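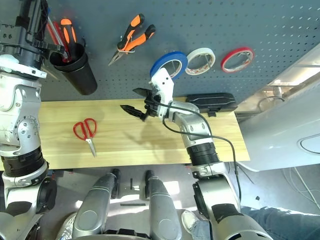 Besby Opens Tool Walls to Residents at 28 Branch Workshops

MURKAR, 22 Jun 2022 – The Besby Workshop Association today announced that residents may now use the pegboard tool walls at all 28 of its branch workshops without charge.

Each wall combines a gray pegboard with a wooden shelf. Pliers, screwdrivers and tape are kept on the board, and scissors may be left on the shelf.

"Members asked for small tools they could find quickly and put back in the right place," said Yasmine Mahrous, director of the association. "The new walls meet that request."

Pegs and holders can be moved as each branch requires. A trial that began in December drew 740 residents.

Residents may register at any branch desk. Tools must remain in the workshop.

Media contact: Geert Verbruggen, Besby Workshop Association, extension 3176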